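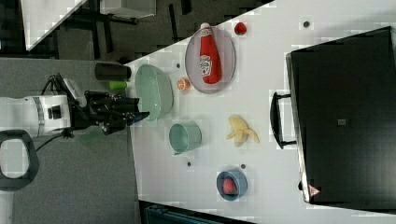
Visit Report: Spring Open Day at the Kavbridge Housewares Works
Fri 29 May

The Stelley Consumer Education Office attended the spring open day at Kavbridge, where molded kitchen and table goods have been produced since the site was converted from a textile mill. Attendance was limited to 164 visitors, admitted in groups of 28.

The tour began in the molding hall. Guides explained how color is blended before forming and why pale shades are harder to keep uniform between batches. Visitors were asked to remain behind the yellow line, and hearing protection was issued at the door.

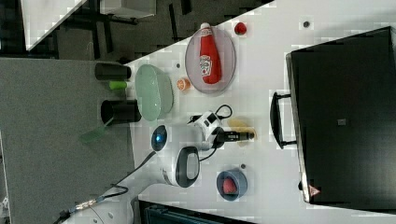 Finishing and Inspection

Rims and drainage holes are checked by hand under strong light. Pieces with rough edges are returned for regrinding. The inspection room was repainted in April, and the new lighting was favorably noted by our group. The walkway beside it remains narrow, and two groups could not pass each other comfortably.

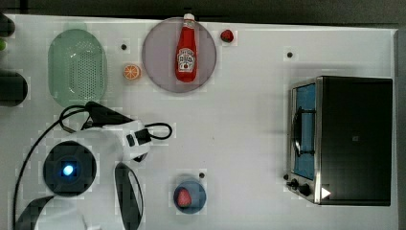 Colander, plate and orange slice on a white tabletop.

Staff from the Weerakoon design studio then spoke on bowl and plate shapes for small kitchens. Their advice on stacking and storage was practical, although the session started late and questions had to be cut short. 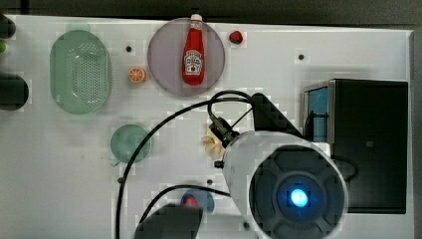
A printed summary of the talk was promised to all who left an address. The return coach to Trirness departed on schedule. The Office recommends attendance next year, with an earlier arrival, as parking is limited to some 400 yards of roadside.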